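Flovaser 16 Event Timing Console: Review
11 October 2003 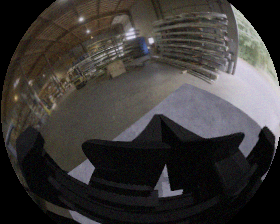
The Flovaser 16 is a console for timing track and field meets of modest size. It accepts up to 16 lane or station inputs, a start sensor, and a finish beam, and it stores results until they are printed or sent to a computer over a serial cable. I used it at two youth meets this season, one of them a multi-country invitational with entries under three age groups. The second meet ran long and exposed most of the faults listed further down.

Setup

The console comes with a start sensor, two beam units, a reel of cable, a power supply, and a printed manual. Tripods are not included. The beam units use a standard camera thread, so any stiff tripod will do, but light ones move in wind and the beam then has to be realigned. Alignment is done by watching an LED on the receiver. It goes from red to green with nothing in between, which makes it hard to tell a good alignment from a marginal one. A signal meter would have been more useful.

Cable connectors are the locking type and held well when stepped on. The sockets on the rear panel are labeled in gray on black and cannot be read at dusk. I marked mine with tape.

The internal battery is charged from the power supply only. There is no provision for a car adapter. On a full charge the console ran for 11 hours with the printer in light use. The low battery warning is a single beep and a small symbol in the corner of the display, and it is easy to miss next to a loudspeaker.

Timing

The clock resolves to a thousandth of a second and displays hundredths. Rounding follows the usual practice of going up to the next hundredth, and it can be switched off. I ran the console alongside a Derkach finish camera at the second meet. In the sprints the two agreed closely when the beam was set at chest height. In the distance races they did not agree as well, and the cause was arms. A single beam fires on whatever crosses it first, and a tired runner often reaches forward. Flovaser offers a dual beam bracket that requires both beams to be broken together. It should be in the box.

For the same reason the console should not be used alone to place close finishes. It records that a beam was broken and has no means of knowing by whom. With eight runners arriving in a pack, the operator gets a column of times and must match them to bib numbers by hand. The manual says this in a footnote.

The start sensor picks up the sound of the gun and needs to be within 2 meters of it. At the first meet I placed it farther off and it missed a start. It also fired once on a slammed gate. Sensitivity is set with a small screw under a rubber cap, and I found the factory setting too high for a stadium and too low for a starter who likes to move about.

Menus

The display shows four lines of text. Events are entered in order, each with a type, a number of heats, and an age group. Changing the order after entry means deleting everything below the event being moved. For a meet where the 400 meters swaps places with the relay on the day, this costs several minutes, and the console cannot time anything while the list is being edited.

Heat sheets may be prepared on a computer with the Ernutlow software, sold separately, and loaded before the meet. This worked. Names longer than the field are cut without warning, which affected a good part of the entry list at an international event. Accented letters come out as question marks.

The keys are large and can be pressed with gloves on. The reset key is next to the print key. It asks for confirmation, but the confirmation is a second press of the same key.

Printer

The printer is thermal and quiet. Slips fade if left in the sun, so official results should be copied or printed again from the computer. Paper is a common width and need not be bought from the maker. Reloading is awkward, as the lid opens toward the operator and covers the display.

Comparison

The Drurnero unit I used before has fewer inputs and no printer, but its editing menu is better and its receiver has a proper signal meter. It is also slower to recover after a false start. The Flovaser is ready for the next gun in the time it takes the runners to walk back.

Price

I paid $195 for a used console in good condition with all cables. A firmware update is promised for November and is said to fix the event list. I would not buy on the strength of that.

Good points: accurate clock, strong connectors, long battery life, quick recall.

Bad points: single beam as standard, event list editing, cut names, placement of the reset key.

Suitable for club and school meets with an operator who has read the manual. For anything where records or selection are at stake, use it as a backup to a camera.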